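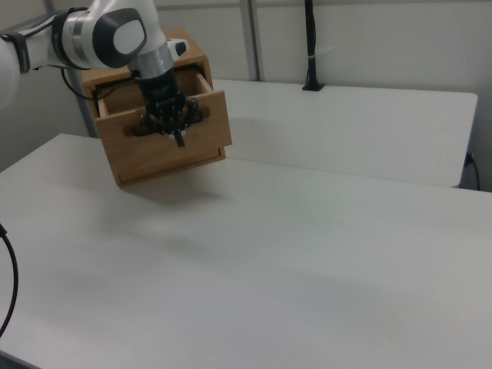 Lecture hall walk-through, Droststead Hall, before spring term

I teach the big intro anthropology section (391 students enrolled last time I looked), and every December I go through our room with a clipboard before the building people lock it up. My comments are under each item, so bear with me, they run long!

1. Exits and aisles
Pass, mostly. All four doors open fully and the exit signs are lit. The left aisle still fills up with backpacks once class starts, so I'm putting a line in the syllabus again.

2. Seats
Fail. I sat in every seat in the back block (yes, really) and 27 of them wobble or pinch. Taped off the worst ones and sent the row numbers to facilities.

3. Posted capacity
Needs a fix. The sign by the front door says 589 and the one in the balcony says 300, which I think is meant for the lower floor only. Somebody please pick one wording before we have a guest speaker.

4. Stage and cables
Pass. The Odera projector cable now runs under a rubber cover. I tripped on it twice last fall - once in the middle of kinship charts - so I'm thrilled.

5. Microphones
Pass with a grumble. The Hadix clip-on works, the handheld one crackles. My TAs need the handheld for questions from the floor, so I'd like it swapped before week one.

6. Teaching casts and handling kits
Partly done. Skull casts are padded and the lids latch. Two of the stone tool replicas have edges sharper than I want going hand to hand, so those stay with me up front.

7. First aid and emergency phone
The kit is stocked but the cold packs are out of date. Phone has a dial tone, and the Stileo map beside it shows the old stairwell. New map requested.

8. Ramp and wheelchair spaces
Pass. The ramp light comes on by itself now, which it didn't in the fall.

Still open: 2, 3, 5, 6 and 7. I'll recheck at 8 a.m. the morning before classes start.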